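Robot Learning Laboratory: Course Handout 5
Teaching by Demonstration: Hand-Held Grippers and Remote Control

Prepared by Farhad Shojaei, with revisions by Davoud Sharifi
Reading to be completed before the June practical

5.1 Purpose of this handout

Students are expected to be able to compare the main ways of showing a manipulation task to a robot, to choose one for a given task, and to record demonstrations that another group can use. Handout 4 dealt with policies and how they are trained. The present handout concerns the data those policies are trained on, and in particular the conduct of the person who provides them.

5.2 Three ways of showing a task

Kinesthetic teaching. The demonstrator takes hold of the robot arm and moves it through the task while the joint positions are recorded. The motion is by definition one the arm can make. The demonstrator's hands and body are often in view of the cameras, and tasks requiring two arms are difficult for one person to show in this manner.

Remote control. The demonstrator operates the arm from a distance, usually through a leader arm or a pair of tracked controllers. The images recorded match those the robot will have later. Sessions are slower, and sense of touch is limited or absent. The Tesow station in the main laboratory is of this type.

Hand-held grippers. The demonstrator carries a gripper in each hand and performs the task directly. A camera on each gripper records the view near the fingers, and the path of the gripper is recovered afterward from the recording. No arm is needed at the place of recording, so household tasks may be shown in a household. The cost appears later: some motions that are easy for a person are outside the reach or speed of the arm, and these must be filtered out.

5.3 Choosing a method

For the Montes assignment (insertion of a plug into a panel), remote control is required. Small errors in the recovered path would exceed the clearance of the panel.

For the Ovelell assignment (cloth and bedding), hand-held grippers are required. Each group will submit 100 demonstrations, of which at least 48 must be recorded outside the laboratory. Groups who wish to substitute another task should apply in writing.

5.4 Conduct of a demonstration

Start each demonstration with both grippers still and the fingers in the agreed starting position. Hold still again at the end. The segmentation script looks for these pauses, and a recording without them will be joined to the one that follows.

Move at an even pace. The fingers should close on the object before the wrist begins to lift. Demonstrators new to the grippers tend to combine the two motions, and the resulting policy drags cloth across the surface.

Keep the object of the task in view of at least one gripper at all times. Long sleeves should be pushed back or fastened if they fall over a lens.

Vary the starting arrangement between demonstrations. Pillows and garments should be moved, turned, and restacked by hand before recording resumes. Ordinary room contents may remain where they are.

Failed attempts are to be kept and marked as failed in the log. They may not be deleted in the field.

5.5 Views from the gripper camera

The wide lens gives a circular image in which straight edges near the rim appear curved. Students should learn to judge distance and direction in this view before annotating any recordings. Note in particular the position of the fingers relative to the object they point toward, and whether the other gripper can be seen.

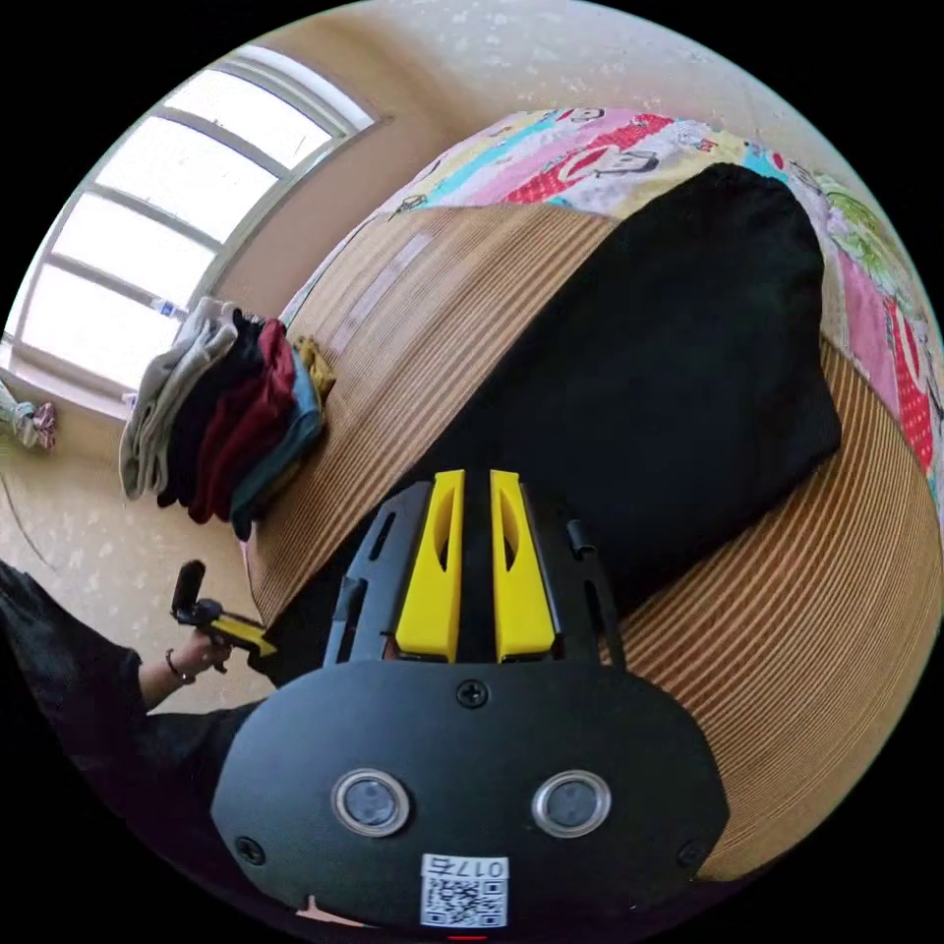
Figure 5.1. Gripper view over a bed, fingers slightly open and pointing toward the pillow; second gripper at left.

For annotation purposes, an approach phase ends at first contact between a finger and the object. Where contact cannot be determined from one view, consult the recording from the other gripper. If the two views disagree by over 2 frames, check the time alignment before entering a label.

5.6 Work to be submitted

Each group will submit the recordings, the completed log, and a written comparison of hand-held and remote demonstrations for one subtask of its own choosing. Files are to be placed in the group folder on the Andier server. Access requests should be directed to Davoud Sharifi.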